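January, packet picking, 4:40 pm

Run 17 stopped itself. Wrist faulted on overcurrent with the fingers pressing down into the stone, which did not give. Tülin Kozan hit the e-stop anyway — good habit. 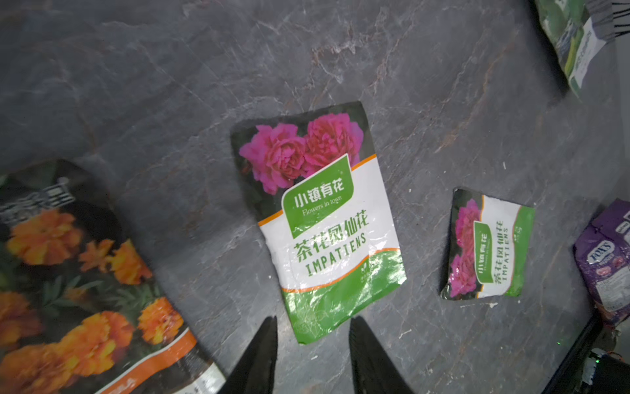 Depth is my main suspect. The Rirnel height estimate has been drifting low all afternoon, and glossy film can't help: the big impatiens packet has creases and reflections right across its white band. Force limit was still set to 71 from the Lau job. My doing.

Dropped the limit, rehoming before run 18. Two fingertips to inspect for chips.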